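Last edited 6/27/19 by Arvid Forsberg. Complaints about the tone to Jad Srour, who asked for it to be "friendlier".

# Teaching the arm: questions we keep getting

For new operators at the Plevberg workshop, and for anyone at Collwood who has been handed a login and a pair of hand controllers and told to get on with it.

## Getting started

### Do I need to know how to program?

No. You show the arm what to do and it records what you did. If you can fold a tea towel, you are qualified. If you can't, we'd rather find out before the arm learns it from you.

### What's the difference between showing by hand and showing by remote?

By hand, you take hold of the arm itself and walk it through the job. The motors go slack and it feels like leading a heavy, polite dog. By remote, you sit at the desk with the controllers and the arm copies you from across the room.

Use your hands for anything slow that needs a good feel for contact: pushing a plug home, wiping a tray, closing a lid. Use the remote for anything where your own elbow would end up in the way of the cameras. Operators always think theirs won't.

### How many recordings does a task need?

The Serra tray job took 206 before it behaved itself. The lid job took 104. Somebody will tell you theirs worked after a dozen, and you should ask them to run it again with the tray turned round.

### How long before I'm any good at it?

Most people are useful by the end of their first week. On the remote you will spend the first morning reaching for things that are further away than they look. Everyone does this, including Jad, who wrote the training course.

## While recording

### Can I stop halfway and have a think?

You can, but the arm will learn to stop halfway and have a think. If you lose your place, press the red pedal, bin the take and start again. Binned takes cost nothing.

### I dropped the part. Do I bin it?

Depends what you did next. If you picked it up cleanly and carried on, keep it and tick "recovered". Those are some of the most useful takes we have. If you said something rude and picked it up with your own fingers, bin it. (There is no sound on the recordings, so the rude part is between you and the room.)

### Should I do it exactly the same way each time?

Roughly the same way, from different starting places. Move the tray a hand's width, turn the lid, shift your chair. What we don't want is a new style every time. Pick one grip and be boring about it.

### The wrist view is just grey. Is the camera broken?

Probably not. The wrist camera has a short list of things it is good at, and being right up against a surface isn't on it. You get a lot of blurred grey and very little else to steer by.

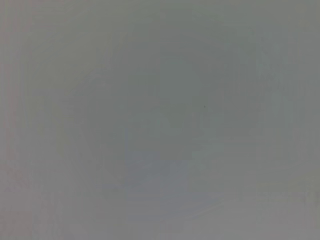 ### So what do I do when I can't see anything?

1. Stop moving your hand. Pushing forward to get a better look has never yet given anyone a better look.
2. Check the overhead view, on the left-hand screen.
3. Back away slowly along the line you came in on until edges come back.
4. If they don't come back, press the pedal and go and look at the arm with your eyes.

A short grey patch in an otherwise decent take is fine. Leave it in. A take that is grey from start to finish is of interest only to paint manufacturers.

### There's a speck in the view. Should I clean the lens?

Move the arm a little first. If the speck stays put while everything else moves, it's on the camera, and you can use the cloth in the top drawer. If it moves with the surface, it's on the surface, and you've just learned something about our cleaning. Please don't use your sleeve.

## Afterwards

### Where do my recordings go?

To the Hovitz store, overnight. Name them with the task and your initials. We have 2,000 files called "test" from before March and would like no more.

### Who checks them?

Arvid watches a handful from every batch at double speed. If you get a message saying only "take 105?", he has found something and would like your side of it.

### Can I see the arm do my task on its own?

Yes, and you should. Ask for a slot on the board by the door. Be warned that it will have picked up your habits. One operator's arm paused before every single lid, and it took us most of an afternoon to work out that he was pushing his glasses up.

### The arm does it better than I do. Is that normal?

It happens. Bring it up with Jad, who has been through it and is willing to talk.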